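Cledden bun-steaming set: fault notes and data card

Status: usable with care. Read the section on the labels before you train anything on it.

What is in the set

Cledden holds 2000 episodes of a two-arm robot working at a steamer on a table. Tasks are lifting the lid, setting it down, moving steamed buns between the basket and a plate, and closing up again. Each episode has joint positions for both arms, gripper opening, motor current, a head view and a text label. The robot was driven by a person throughout. None of it comes from a trained policy, whatever the old project page said.

The first release was put out by Brodevus under the name Mamo. This release replaces it. If your copy has a folder called "clean", you have the old one, and the name of that folder is the first thing I would argue with.

What went wrong

The right gripper has a force limit. When the fingers meet something, the controller is supposed to stop closing at a set current and hold. In the old release the notes claim that this limit was active for every episode. I don't believe it, and the logs don't either. In 50 episodes the current goes past the limit and stays there until the fingers open. The controller raised no fault. The episode was then marked "success" for the simple reason that the bun reached its target.

The explanation I was given is sensor drift. Maybe. Drift should show up as a slow change over a session, and these episodes start and end sharply. Each run of them begins just after a restart of the right arm. My guess is that the limit was being reset to its factory value at power-up and the setup script didn't always write it back. I can't prove that, as the script kept no log before June.

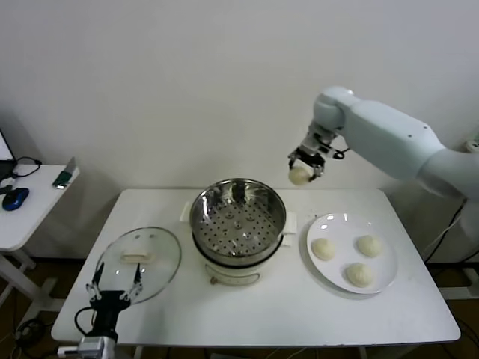 Soft food is a poor test of a force limit, and I wish the project had started with something else. A bun gives way under the fingers, so the current climbs gently and a late stop can pass for a good grasp. With a bun held up in the gripper between the steamer and the plate, you can't tell from the view alone whether the limit did its job. You need the current trace. The people who checked the first release went by the video, and that is how the bad episodes got through.

The second fault is smaller. In 8 episodes the left arm lost its connection while the right kept moving. The left arm held its last position, as designed, but the stop signal that should have halted both arms never reached the right one. No one was hurt and nothing was broken. The old notes call this "graceful recovery" – I would call it a stop circuit that failed.

What was changed

The setup script now writes the force limit, reads it back and refuses to start if the two differ. The stop signal goes to both arms over its own wire. Tane Tamihana at McKinnon did the wiring and tested it by pulling the left arm's cable in mid-motion. Both arms stopped each time. That was on a bench with no load, so treat it as a start. I have asked for the same test with the grippers holding something and have not seen results.

The labels

"Success" in this set means that the object got where it was going. It says nothing about force. The affected episodes are still included, with a new field, limit_exceeded, set to true. I left them in on purpose – people studying fault detection will want them. Everyone else should filter them out.

Don't use this set to claim that a policy is safe around people or gentle with food. It can't support either claim.

Known gaps

Gripper current was sampled too slowly to catch short spikes, so there may be more bad episodes than the field shows. Temperature was not recorded. The lid tasks have not been checked for the force fault at all.

Last edited 26 October 2019. Send corrections with the episode number and the current trace attached.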